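Bench notebook, Abubakari room
May 2026
Entry by Etornam Akolgo

Bench, sorting, and what lives in the cup

Started the day meaning to refinish the tabletop. Spent most of it with small toy pieces, which is how refinishing usually goes in Abubakari.

The plan as written last week: clear the wood, sand the bad patches, one thin coat of the Toditz oil, go home. The plan left out that everything on the bench has to go somewhere else first, and that somewhere else is the windowsill, where the Arno paperwork already lives. So I've split the job. Sorting and tool box first, wood second. The oil stays shut in its can.

Inventory before moving anything, mostly so that I can be blamed accurately later. At the far side, the green baseplate with its heap of small pieces, white, red, yellow and green, and the blue one with the rounded end next to them. One small green and yellow block had gotten itself off the plate to the left. The navy cup has the yellow sticky notes in it. Then the clear organizer with the white label on the lid, and past that the red-handled pliers, which have their own place to be and are never in it. Tools in the open cardboard box behind the table.

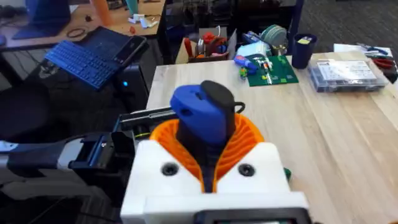
I have opinions about the cardboard box. It was supposed to be temporary in August, when the Jirkex drawer unit was on its way. The drawer unit came with the wrong runners and went back, and the box got promoted. My objection is that it works on the geological principle: whatever you used last is on top, and whatever you need is from an earlier era. Getting the small square out took me longer than the job I wanted the square for.

Did a proper dig. Took it down to the bottom in layers and wrote up what was in there:

- hex keys, two sets, each missing the same size
- the tape measure I replaced in the winter
- the replacement tape measure
- a bag of wood screws from the Arno shelves, 79 of them by the packing slip, less whatever went into the shelves
- half a pencil
- a receipt from Jirkex for the runners that were wrong

The tape measures are now both in the box again. I couldn't decide which one to trust. If you measure something for the Arno job, write down which tape you used.

On the toy pieces. The bag they came in says 300, and I am not going to check. What I wanted was a rule for where they go, since the current one is "on the plate, near the plate, or in the general direction of the plate." Tried sorting by color, which looks very organized and is no use at all when you want a particular shape. Tried sorting by shape, which is useful and left me with one large category called "other." Went back to the plate. Pieces in use stay on the plate, the rest go in a tray, and anything found on the floor goes in the tray without a discussion.

The organizer I left alone apart from one compartment where washers and nuts had been living together. Separated them. The lid needs a push at both corners before you pick the whole thing up. I learned this at 19 and apparently need to learn it again every few years. If you carry it by the lid you will spend the rest of the afternoon on your knees, and I won't be down there with you.

The cup. It was bought for pens. It has been holding the sticky notes for months and I have stopped fighting it. Pens are in the jar by the door, where they dry out at their own pace.

The wood

Got down to looking at the surface under a low light. It's better than I had made it sound in the last entry. The grain is fine and pale and mostly intact. There are faint streaks running along it and some small dark spots. My guess for the spots is iron, from steel wool or from a damp screw somebody set down. Could also be coffee. I have been known to blame steel for coffee.

Tests, all on the offcut that lives under the bench and never on the top itself:

1. Oil straight on, no sanding. Goes yellower than I want and makes a dark spot look deliberate.
2. Light hand sanding with the fine paper, then oil. Much nicer. Still warm in color, but you'd believe it was the same wood.
3. Soap finish. Palest of the three by a long way and feels good under the hand. Needs redoing often, and I know who we are.

Leaning toward number 2. Left the offcut standing on edge with the three patches labeled in pencil. Please don't use it as a shim. The last one went under the cabinet leg and did a fine job there, with all my results on it.

A note on sanding the spots: go with the grain, keep the block flat, and stop early. There's a great temptation to chase one small spot until it's gone, at which point you have a shallow dish in the table and every round thing you own rolls into it. A spot you can live with. I've lived with these long enough to be almost fond of a couple.
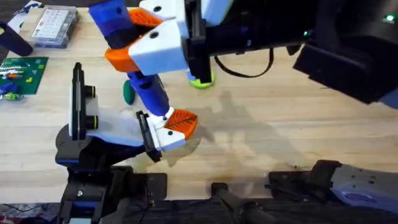

Left over

Ask Jirkex about the runners again. Tone: friendly, third attempt.

Find out whether the Toditz oil wants a day or two days between coats. The can says one thing and the leaflet says another, and both are very sure of themselves.

Arno papers still on the windowsill. Need a folder before the sun finishes with them.

Missing hex key: buy a single one, or two, so that both sets can be complete for the first week.

Pliers go on the hook by the shelf. I drew an outline around the hook in marker so the place is clear. Check tomorrow whether the outline has pliers in it.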